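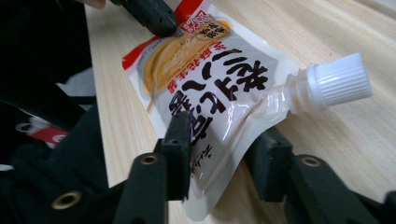
Fig. 1. A spout pouch, mostly white, with a red stripe along the border.

Packaging and Everyday Life, handout 4: Flexible packs, or why everything comes in a pouch now

Hello again. These are my notes from the January session, tidied up a bit for those of you who missed it and for those of you who were there but couldn't read my handwriting on the board (sorry, Anouk). Bring them to the next class, we'll need the bit on layers.

Where we'd got to

Last time we did tins and glass. I spent far too long on tins, I know, but I love a tin. The thing to carry over is the idea of a barrier. Food goes off when air, light, damp or living things get at it, and a pack is mostly a way of slowing that down. Glass is a very good barrier and heavy. A tin is a very good barrier and you can't see in. A plastic bag from the market stall is hardly a barrier at all, and for a pound of carrots you're eating tonight it doesn't matter a bit!

The layers

A pouch wall feels like one sheet when you pinch it, but most food pouches are several films stuck together. Roughly speaking you get an outer film that takes the print and stands up to scuffing, something in the middle to keep oxygen out, and an inner film that melts at a fairly low heat so the edges can be sealed. The middle can be aluminium foil or a special plastic, and some pouches have a very thin coating of metal on one of the films instead.

Foil is the better barrier of the two metal options, but it gets tiny holes if you fold it over and over. A metal coating bends more happily and lets a little more through. If your product sits on a shelf for a year you'll probably care. If it's sold in a fortnight you probably won't.

Evelien Smits asked whether the printing is on the very outside. Often it's on the back of the outer film, printed in reverse, so the ink ends up trapped between two layers and can't rub off on your hands. Lovely trick. It's called reverse printing, and it's one reason the colours on a pouch can look so glossy.

Spouts

The spout is the expensive bit. It's a separate moulded piece, and the part that goes inside the seal is usually shaped a little like a boat, pointed at both ends, so the two walls can close round it without leaving a gap. Leaks tend to start at those points. Corner spouts pour well. Spouts in the middle of the top are easier to fill and easier to drink from, which is why baby food tends to have them.

Refills, and our Drosance example

Refill pouches are a huge thing in Japan, for shampoo and washing liquid above all, and they've been slower to catch on here. We talked through the Drosance case: a small maker of hand soap, selling in rigid bottles, thinking of adding a refill. Their first order was 2,000 bottles. The pouch supplier, Gollis, wouldn't print fewer than 1,000 pouches in one design, and each pouch held enough for 2 bottles.

So have a think before you look at anyone else's answer. 1,000 pouches is 2,000 refills, one for every bottle in that first order. Would every single customer buy one? Drosance guessed 30 per cent. What do you do with the rest, and how long does soap keep in a pouch? I don't have a right answer, I just want to see your working.

The awkward question

Recycling. All those layers that make the pouch so good at its job are a pain to pull apart afterwards, and plenty of councils won't take them at the kerb. On the other side, a pouch uses far less plastic by weight than a bottle holding the same amount, and empty ones travel flat - a lorry can carry an awful lot more of them. Single-material pouches are coming along too, all one family of plastic, though the barrier is harder to get right.

I go back and forth on this one myself, so please argue.

For next time

Read the Meijer chapter on heat sealing (only the first half, the second half is all machine settings).

Bring one empty pouch from home, rinsed please. Cut it open along the bottom and see whether the inside looks different from the outside.

Write half a page on Drosance. Anouk Dewulf's group is doing the Goltus coffee bags instead, so you lot will need to look up what the little valve is for.

Scissors are in the drawer under the sink.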